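Workshop tips — arm drops things, arm won't grip, arm scared me
Posted by Wanda Escobedo, 1 May 2024

Quick one before I lose my notes. The tabletop arm at Clurley stopped mid-job again, fingers wide open, part on the floor. Third fault since February and I finally found what it was, so writing it all down for whoever has the bench next.

First, safety. Hit the stop button BEFORE you reach in. Not the pause on the screen. Pause holds the arm where it is but the fingers can still move if a command is waiting. Mine closed on my thumb. Not hard, but I yelled. Button down, count to 7, then hands in.

Long hair up, sleeves rolled, no lanyards. Same as the drill press.

What it did: went over to the bin, opened up, sat there. No beep. Screen said "ready", which was a lie. Restarted it, same thing. Restarted again, it closed with nothing in between and went off to deliver air.

Things I checked, in the order I wish I had done them:

Cable at the wrist. Wiggle it gently with the power OFF. If the plug moves at all, push it home and put the clip back on. Ours had no clip. A twist tie is fine till the new one comes, but keep the tails short so they dont catch.

Pivot screws on the finger bars. They back out slowly. One of ours on the left side was loose enough to turn by hand, and the finger was going crooked and jamming when it opened all the way. That was the fault! Snug them with the small driver, then back off a hair so the joint still swings. Tiny dab of the removable thread locker. Not the red stuff, you will never get it out again.

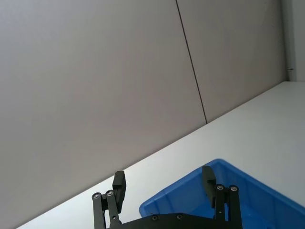 Do both sides while you're there. If you only tighten one, the fingers don't meet square and it drops anything thin. Test it on a folded index card first — if the card slides out with a light tug, you're not done.

Pads. Wipe with rubbing alcohol, let them dry. Hand lotion is the worst. So is sawdust, it packs into the pad and you can't see it. Old toothbrush gets it out.

Bin. Put two squares of shelf liner under it so it can't creep. Every time a finger taps the rim the bin shifts a little, and after a morning of that the arm is reaching for where the bin used to be. Pencil marks on the table at the corners, fix it when it drifts. Painter's tape also works but leaves gunk if you forget it over a weekend, ask me how I know.

Speed. Turn it down to 65 percent after any repair. I ran it full speed right after the first fix and it whacked the bin. No damage, but I jumped. Leave it slow for a full run, then bring it up bit by bit.

Write down the cycle count when it quits. Ours said 967 this time. The Zarei manual (the gray one, top shelf behind the glue) says check the screws every 3,000 but I wouldnt wait that long on ours.

Dont bother with: the Ikon spray lube. It's fine on drawer slides, but on these joints it just collects dust, and it got on the pads and made the slipping worse. Took me longer to clean off than the whole rest of the job. If a joint squeaks, one drop of light oil on a toothpick, wipe off the extra.

Also don't force the fingers by hand with power on. It fights back and then it loses its zero. If that happens run the homing thing from the menu — keep clear, it opens and closes all the way without asking.

Spare screws are in the baby food jar marked HILLARI, second drawer. Please put the small driver back in there too. It was in the coffee can last time and I lost half an hour looking for it.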